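Week 3: Optional lore and what we claim for it

Reading for this week: the codex chapter in the course pack, plus the first two acts of Skostance. If you haven't finished the second act, read the plot summary. You won't lose much.

1. The usual claim

You will have met the argument that a fantasy role-playing game gains depth from its background writing: the books on shelves, the codex entries, the descriptions attached to swords. The player may skip all of it, but its presence is supposed to make the world feel older and larger than the plot. I want you to treat this as a claim that needs evidence. Most of what is written in its favour comes from people who like reading codex entries.

Skostance is our test case because it has a great deal of this material. The codex holds 43 entries on the kingdom of Ilement alone. The main story needs four facts about Ilement: it was an island, it had a queen, it sank, and the survivors blame the river priests. All four are given in dialogue before the end of the first act.

So what are the other entries doing? Before the seminar, pick any five and write down, for each, one thing in the game you would understand differently for having read it. Be strict. "It adds flavour" is not an answer.

2. The fallen kingdom as shortcut

Ilement is a dead kingdom with one notable survivor, and you have seen a lot of those. The pattern is cheap to write. A destroyed home gives a character grief, a motive and an excuse for not talking much, and the writer never has to build the place. Notice that the survivor in Skostance, the ferryman, gets three speeches about the sinking and none about what he ate, whom he disliked or what work he did before it.

Compare Sundaram, the desert city, which is still standing when the player arrives. You can walk through it, and it argues with its own codex. The entries say the water tax was ended in the year 3290. The tax collector at the north gate still wants paying. Some critics read this as a clever comment on official history. It could equally be a mistake left in by two writers who didn't compare notes. Nothing in the game settles the matter, and you should be slow to award marks for irony when an error would look exactly the same.
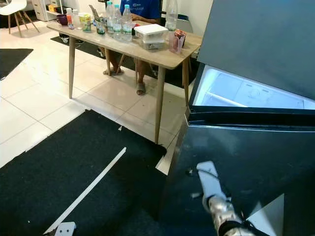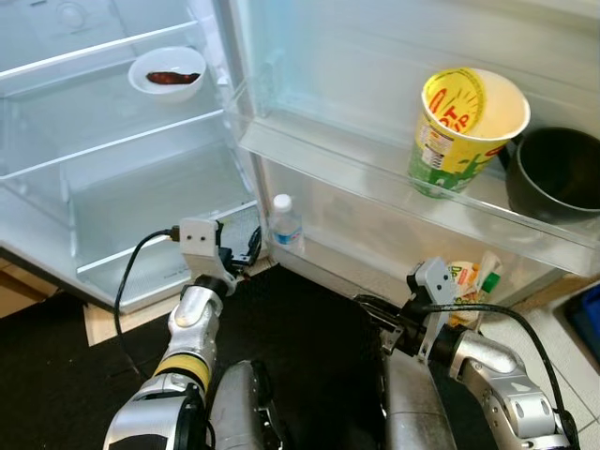 Refrigerator with a door open (both pictures).

3. Unreliable entries

A common defence of contradictions in lore is that the entries are "in-world documents" with biased authors. Sometimes this is true and sometimes it is a story told afterwards. Tests you can apply:

Does the entry name its author, or give them a recognisable voice?
Does the bias point in a direction, or do the facts simply vary?
Does anyone in the game notice?

The Manville letters pass all of these. They are signed, the steward who writes them is plainly covering up a theft, and his sister will say so if you bring her the last one. The Ilement entries pass none. They are written in the same flat encyclopaedia voice throughout, and they disagree over how long the island took to sink (one night in one, a full winter in another). I don't think that is unreliable narration. I am willing to be argued out of this, but bring quotations.

4. Length and attention

Manville takes 90 minutes to play through if you read everything. It is the only part of the game where students in past years could recall the lore a month later without looking it up. The numbers in those classes were small and I wouldn't build a theory on them. One dull explanation is that the letters are short, and that you need them to open the cellar.

5. For the seminar

Bring your five entries and your notes on them.
Find one contradiction in the codex not mentioned above and say whether you take it to be deliberate, and on what grounds.
Rewrite one Ilement entry in no more than 90 words, with an author who wants something from the reader.

Essay titles go up in February. Please don't choose "world-building" as a topic without saying which world and which part of the building.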